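Two-Arm Table Build: Frequently Asked Questions
Drotness shared workshop, Warville. Last edited May 17, 2025
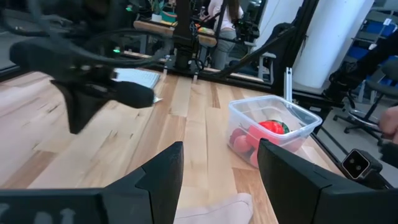
Before you ask whether you should build one

Is this a kit?

No. It's a parts list, a pile of notes and a shared folder called Lanz, which is also what we ended up calling the build. You buy the arms, you buy or beg the rest, and you bolt it to a table. People keep writing in to ask where the kit is sold. If somebody offers to sell you a Lanz kit, it isn't from us.

Will it do chores around my house?

I doubt it. I've been on this build since December and I still do my own dishes. What it does is move light things from one place to another on a table we set up for it, under lights we chose, with a person close by. The distance between that and a kitchen is much bigger than the videos you've been watching would suggest. Ask how many takes a video needed, and who put the objects back between takes.

So why build it?

Because several of us wanted to know how much of the talk was true, and the cheapest way to find out was to own the problem. I'd call the answer so far "some of it." Picking up a toy pepper is a solved problem on a good day. Picking up the toy pepper when it has rolled against the wall of a plastic bin is a different evening entirely.

Money

What did it cost?

The frame hardware, clamps, cable, power strips and spare fasteners came to $1,180. That figure does not include the arms, the computer or the table. I leave the arms out on purpose, since prices move and people quote my old numbers back at me as if I'd promised them something. Get a current quote.

Can it be done for under $500?

A single small hobby arm on a desk, yes, and you'd learn plenty from it. Two arms on a shared frame, with cameras, no. Every cheap two-arm build I've looked into leaves something off the total. Usually it's the computer. Sometimes it's the printer the brackets came off, or the four failed versions of each bracket.

Where should I not save money?

Power supplies and clamps. We bought bargain clamps first and the arms walked themselves out of position a hair at a time. We blamed the software for two weeks. It was the clamps.

The table and frame

Does the table matter?

More than I believed at the start. Ours has a butcher-block top in light maple, which is heavy and stays put when an arm stops suddenly. We tried a folding table before that. Every hard stop made the whole thing shiver, and any camera fixed to it shivered too.

Does wood grain confuse the cameras?

I was told it would, very confidently, by people who hadn't tried it. We haven't been able to pin a single failure on the grain. Clear plastic is another matter (see below). If you're worried, lay a plain mat down and run the same task both ways before you spend money on a new top.

Why aluminum extrusion?

You'll change your mind about where everything goes, and extrusion lets you. Welded steel would be stiffer. It would also be wrong in four places by the end of the first month. Buy more slot nuts than the drawing says.

Can I mount cameras on the same frame as the arms?

You can. We have a small black two-lens module on a rail along the right side of the table. The catch is that anything that shakes the frame shakes your view, and a knock from a passing elbow is enough to shift it. Mark the rail with tape at each end of the mount so you can see at a glance if it has moved. Check it before every session. I don't trust any calibration I didn't do that day, including my own.

Cables?

Leave a loose loop at each joint that turns a lot, then move the arm by hand through its full range with the power off and watch the loop. Too tight and you'll pull a connector. Too loose and a finger will find it. Zip ties look tidy and are a pain to cut when you need to reroute. We use hook-and-loop straps.

Grippers and objects

Why toys instead of real food?

Toys bounce. A real tomato makes one mistake and then you're cleaning a gripper. Plastic fruit also stays the same size and color from one month to the next, so if the success rate changes you know it wasn't the groceries. The downside is that toy fruit is smoother and lighter than the real thing, so please don't read our results as saying anything about your refrigerator.

Why is the clear container such a problem?

Depth cameras have trouble with clear plastic. Ours report the wall in one spot, then somewhere behind it, then nowhere. Arms that do nicely with items on bare wood will come down right on the rim. We keep a clear bin in the practice set for exactly that reason. An opaque tray will make your numbers look better, and if you use one, say so when you share them.

What about things bunched together?

Round items in a cluster are the hardest thing we do on purpose. A finger has to get between two of them, the pair rolls, and the arm closes on air. Wider fingers make it worse. Thinner fingers help until one snaps. I haven't seen a fix that works every time, and I've seen a fair number of fixes announced.

Which fingers should I print?

Start with the straight black ones in the folder. Don't add rubber pads until you've logged a full session without them, or you won't know what the pads did for you.

Software and claims

Can it learn a task by watching me?

Sort of. You drive the arms through the task many times, and the software tries to copy what you did. Our longest set so far is 504 runs of one bin task. That took far more evenings than anybody had budgeted, and a good share of the runs were thrown out because the person driving got sloppy. Mine included.

How well does it work after all that?

Well enough to be interesting and not well enough to leave alone. Move the bin a hand's width and it gets worse. Change the lighting and it gets worse again. I won't put a percentage here. The last time I did, it was copied onto a forum with the conditions stripped off, and I spent a week explaining them.

Someone told me the Lultitz controller fixes all this. Does it?

The Lultitz controller is another member's side project and it does make the motion smoother. Smoother isn't the same as more accurate. It misses the pepper very gracefully. Try it if you like, but keep a copy of your old settings.

Do I need to know how to code?

You need to be able to read an error message without panicking and edit a settings file without breaking the indentation. If you can't yet, the first month will teach you, a bit rudely.

Safety and sharing the room

Is it dangerous?

It can be. These arms are quicker than they look, and a pinch from a gripper hurts. Our rules are short:

Nobody reaches over the table while an arm is powered.
The stop button stays within reach of whoever is driving.
Tie back long hair and take off lanyards.
Roll chairs back out of the swing area before you power up.
A green light on an arm does not mean it's safe to touch.

That last rule gets ignored most. People see green and think "go ahead."

How much room do we need?

Take your table size and add 5 feet on any side where an arm can reach past the edge. We share the floor with other projects and their shelving, and I'd still like more space than we've got. Columns don't move, so measure from those first.

Can my kids come and watch?

Yes, from behind the tape line, with you next to them the whole time.

Can it run overnight?

No. I've been asked this more often than anything else on the page. Nobody at Drotness runs the arms unattended, and if you find a log that says otherwise, I'd like to see it.

Getting the files

Where are the drawings?

In the Lanz folder on the workshop's shared drive. Ask at the Drotness front desk for access. The rail drawing still shows the old camera mount, so measure yours before you drill anything.

Can I send you my results?

Please do, and include the failures. Tell us the table, the lighting, the objects, how many tries you made and how many times a person stepped in. Videos without those details will be watched and enjoyed, but they won't go in the results file.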